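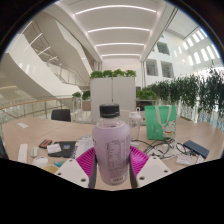

Fotlow opens its first refill counter in September, ground floor of the Gullier building. Shampoo, body wash, hand soap, laundry liquid. Bring a bottle back, pay for the liquid only. The launch range is called Yagi and the look is plain on purpose: lavender plastic, black screw cap, small print on the label. Over 200 shops have asked for the line already.

"People kept telling us they hate tossing a good bottle," said Sayaka Ikeda, head of product. "So we built the price around keeping it." 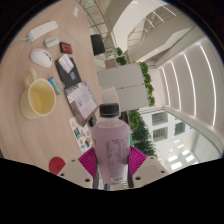 Photo: Fotlow press office. Free for editorial use.

Refills cost $5, any scent. First 100 customers get theirs free, one per household. Staff will rinse and weigh bottles at the counter, takes about a minute. Other brands' bottles are fine to as long as they are clean.

We use cookies to improve your visit. Accept all | Manage settings

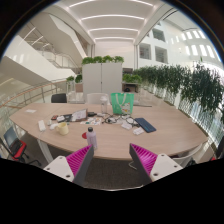

Press preview starts at 2 p.m. in the atrium, doors a little before. Short talk from founder Kazuhiro Murakami, then questions at the big oval table. Samples to try, coffee, no slides. Please RSVP to Junpei Furukawa at the Fotlow press desk, seating is limitted.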